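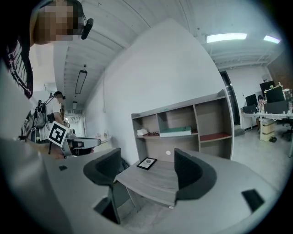
The Grippers at Sestgate

We had five of them at the start of August and the manual said each was good for 800 hours between services. I have never believed a round number in a manual. Somebody at Henen had sat in a chair and thought, well, 800 sounds all right, and had gone to lunch.

I looked after them. That was the job, on the top floor at Sestgate, past the long corridor with the bright door at the end. People went about all day with a grey gripper in the hand and a pack on the back, picking up and putting down, and when a gripper went wrong it came to me. I had a bench, a set of small drivers, a tub of pads and a tin for screws I could not place.

Number three was the trouble. It closed crooked. You squeezed the handle and the left finger got there a moment before the right, like a man who arrives early for dinner and has to stand in the hall.

"Woda says it's fine," the shift lead told me.

Woda was the checking program. It looked at the black and white square on top of each gripper and worked out where the thing was and how far it had opened, and every morning it gave us a green line or a red line. Number three had been green all week.

"Then Woda can hold it," I said.

He put it down on the bench and went off to find his headset.

I took the pads off first. The manual has you take off the covers, then the pads, then the covers again on the other side, and I had given that up in my second week. There was grit under the left pad, a fair bit of it, and a curl of tape from some job before my time. I cleaned it out with a brush and put the pad back and squeezed. Crooked. I swapped the left pad for the right. Crooked the same way. So the pads were out of it, and I had lost half an hour proving what I'd thought when it came through the door.

Under the body there is a little link that ties the two fingers together. Henen calls it the sync arm. It is a bent bit of metal with a pin at each end and it does all the work, and there are two lines about it in a book as thick as my thumb. One of the pins had worn. I could rock it with a fingernail.

I rang Henen. A pleasant voice asked me for the hours on the unit and I read them off: 957.

"That's past its service," said the voice.

"Number one's further past than that, and it's straight as a ruler."

"Has the unit been passing its checks?"

"Every morning."

"So it's within limits."

"It's got a loose pin."

The voice went away and came back and said the sync arm was not a part they sold. They sold the whole lower body, and it would come from Âu, and it would take as long as it took. In the meantime, if Woda was green, they saw no reason to stop using it.

I sat for a bit. Out on the floor they were setting up by the shelves again, two of them with their heads bent, getting a gripper to wake up. Somebody was reading out the steps. Squeeze, release, hold it level, wait for the tone. It was a good long procedure and I could have told you which parts of it did nothing.

In the screw tin there was a pin. I don't know what it had come out of. It was a hair too long and a hair too fat, and I took it down with the fine file, trying it, taking off a little more, trying it again, until it went in with a push and stayed. I put a drop of oil on it. I did up the body and left out the screw that always strips.

Both fingers met in the middle. I did it 60 times, watching the gap, and they met in the middle 60 times.

Then I took it over to the stand and ran Woda, so the book would be right.

Red.

I ran it again with the marker wiped. Red. Left finger late, it said, and gave me a figure to three places. It had spent so long learning the crooked gripper that the straight one looked bent to it. There was a way to make it start afresh, on a page headed Do Not, and I went and found the page.

The shift lead came by with his headset on. "Was fine this morning," he said, looking at the screen.

"So I heard."

"Can I take number one, then?"

I gave him number one. I wrote "pin, sync arm, made one" on a bit of tape and stuck it inside the cover of number three, where the next person would see it if they ever took the covers off in the right order. Then I held down the button on the stand, as the page told me not to, and waited for the tone.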